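분만실이 없어진 동네에서 산전 진찰 받기

지난번에 보건소 엽산제 이야기를 짧게 썼더니 우리 동네 산부인과 사정을 묻는 댓글이 몇 개 달렸다. 따로 정리해 둔다. 나는 의료인이 아니고, 작년에 둘째를 낳은 사람이다. 내가 겪은 것과 주변에서 들은 것만 쓴다.

첫째 때는 집에서 버스로 네 정거장 거리에 분만하는 병원이 있었다. 둘째를 가졌을 때는 그 병원에 분만실이 없었다. 간판도 그대로고 외래 진료도 하는데 분만만 접은 것이다. 접수대에서 "28주까지는 저희가 봐 드리고 그 뒤에는 분만할 병원으로 옮기셔야 해요"라는 말을 들었다. 그날은 그러려니 했다. 집에 와서 지도를 찾아보고 나서야 일이 커졌다는 걸 알았다. 야간 분만이 되는 제일 가까운 병원이 차로 한 시간 이십 분 거리였다.

산전 진찰은 막달로 갈수록 자주 간다. 처음에는 4주에 한 번, 그다음에는 2주에 한 번, 마지막 달에는 매주다. 나는 28주 이후로 그 길을 아홉 번 왕복했다. 남편이 휴가를 낸 날도 있고 혼자 시외버스를 탄 날도 있다. 시외버스는 편도로 두 시간 가까이 걸렸다. 화장실이 제일 문제였다. 타기 전에 물을 안 마셨더니 병원에서 소변 검사를 하는데 잘 나오지 않아서 대기실에서 한참 물을 마셨다.

진료 시간은 길어야 십 분이었다. 의사 선생님이 불친절했던 것은 아니다. 근처 세 군데 군에서 산모가 다 그리로 오니 대기실이 늘 찼다. 예약을 오전 열 시로 잡아도 열한 시 반에 들어가는 날이 많았다. 첫째 어린이집 하원 시간에 맞추려면 점심은 거르거나 김밥을 사서 차에서 먹어야 했다.
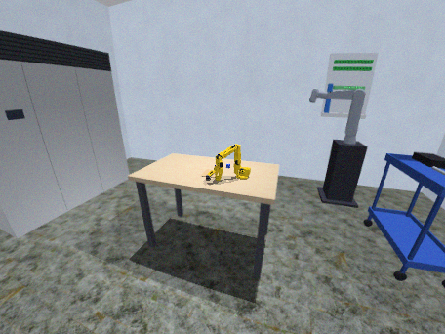 비용도 적어 둔다. 임신 바우처가 있어서 진찰비 자체는 크게 부담되지 않았다. 나한테는 교통비가 더 컸다. 기름값과 통행료, 주차비를 가계부에서 따로 뽑아 보니 36만 원이 나왔다. 막달에 새벽 두 시에 배가 뭉쳐서 한 번 갔다가 그냥 돌아온 것도 들어 있다. 우리 군에서는 교통비 지원이 있다고 해서 신청했는데, 서류에 진료 확인서를 날짜별로 붙여야 했다. 나는 앞의 세 번은 확인서를 떼지 않아서 그만큼은 못 받았다. 신청하실 분은 첫 진료부터 확인서를 꼭 떼시기 바란다. 나중에 한꺼번에 떼 달라고 해도 되는 병원이 있고 안 되는 병원이 있다.

6월에 군청에서 주민 설명회가 있었다. 목요일 저녁 일곱 시였고 나는 둘째를 안고 갔다. 분만실을 다시 여는 문제를 다룬다고 해서 갔는데, 앞의 한 시간은 건물 이야기였다. 어느 층을 고치고 주차장을 어디로 넓힌다는 내용이다. 질문 시간에 어떤 분이 의사는 구했느냐고 물었다. 공고를 냈는데 지원자가 없다는 답이 돌아왔다. 분만은 밤낮이 없으니 의사 한 명으로는 안 되고, 마취과와 소아과도 있어야 하고, 간호 인력도 교대가 돼야 한다고 했다. 맞는 말이라고 생각했다. 그래도 그 말을 설명회 시작할 때 먼저 해 줬으면 싶었다.

설명회 전에 돌린 서명은 564명이 했다고 들었다. 나도 하고 우리 시어머니도 하셨다. 시어머니는 집에서 산파를 불러 아이를 낳으신 분이라 병원이 멀다는 말에 처음에는 별 반응이 없으셨는데, 새벽에 같이 차를 타 보신 뒤로는 동네 분들한테 서명지를 직접 들고 다니셨다.

그 자리에서 테레즈 산두(Thérèse Sandhu) 씨도 만났다. 읍내에서 영어를 가르치는 분이고 우리 첫째와 그 집 아이가 같은 반이다. 그분은 첫째를 외국에서 낳았는데, 거기서는 임신 중기까지 조산사가 집 근처로 와서 혈압을 재고 아기 심장 소리를 들어 줬다고 한다. 문제가 있을 때만 큰 병원으로 갔고, 출산 후에도 일주일 동안 집으로 두 번 왔다고 했다. 나라마다 제도가 다르니 그대로 가져올 수는 없을 것이다. 다만 매번 한 시간 이십 분을 가서 혈압과 체중을 재고 오는 일은 가까운 데서 나눠 맡아도 되지 않을까 하는 생각은 들었다.

출산 후 이야기도 조금 쓴다. 낳고 나서는 지원이 갑자기 아기 쪽으로 넘어간다. 예방접종 문자는 꼬박꼬박 오는데 내 몸에 대한 연락은 6주 검진 한 번이 전부였다. 나는 3주쯤에 열이 나고 가슴이 아파서 유선염인 줄 모르고 이틀을 버텼다. 동네 내과에서는 산부인과로 가라고 했고, 다행히 분만을 접은 그 병원에서 당일 진료를 해 줬다. 외래라도 남아 있는 게 얼마나 큰지 그때 알았다. 분만실 문제만 이야기하다가 외래까지 없어지면 정말 곤란하다.

지금 임신 중인 분들이 물어본 것에 답을 달자면, 병원은 20주 전에 정하는 게 좋다. 내가 다닌 곳은 30주가 넘으면 초진을 받기까지 오래 기다린다고 했다. 옮길 때는 그동안의 검사 결과지를 전부 복사해서 가져가야 한다. 기형아 검사와 임신성 당뇨 검사 결과는 꼭 달라고 한다. 밤에 전화할 분만실 직통 번호는 남편 전화기에도 저장해 둔다. 대표 번호로 걸면 자동 응답이 길다. 진통이 오면 어디까지 집에서 기다려도 되는지는 거리를 말하고 담당 의사에게 직접 물어봐야 한다. 책에 나오는 간격은 병원이 가까운 사람 기준인 것 같았다. 나는 경산이라 더 일찍 출발하라는 말을 들었고, 그래서 도착하고 두 시간 뒤에 낳았다.

다음 설명회 날짜는 아직 안 나왔다. 군청 담당 부서에 전화했더니 공고를 한 번 더 내고 나서 정한다고 했다. 나오면 이 글 밑에 덧붙이겠다. 교통비 신청 서식은 군 보건소 2층에서 받을 수 있고, 점심시간에는 창구를 닫는다.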